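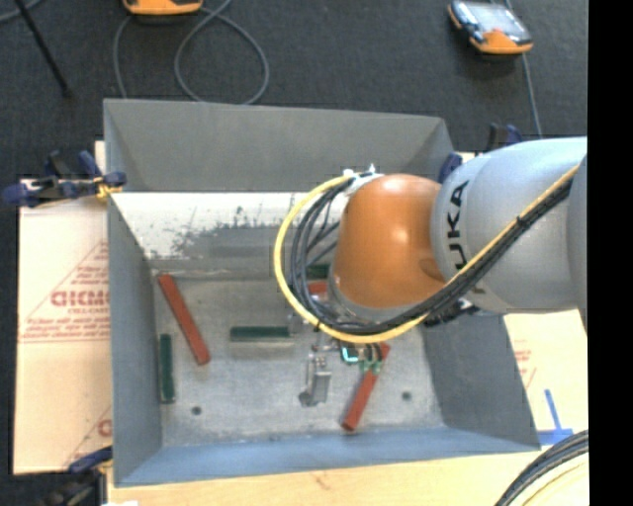
**Figure 3.** Red and dark green blocks in the grey sheet-metal bin.

### 3.2 Bin contents

Blocks of two colours were used throughout, red and dark green, and were left to lie as they fell - no attempt was made to align them with the walls. Orientation therefore varied, with long red blocks slanting in opposite directions across the floor (Figure 3). The Skarneck set comprised 226 layouts, recorded in June. Layouts in which a block stood on end were kept, but scored separately. Partly hidden blocks were labelled by colour only, following the Caldeira scheme, and disputed labels were settled by the second author.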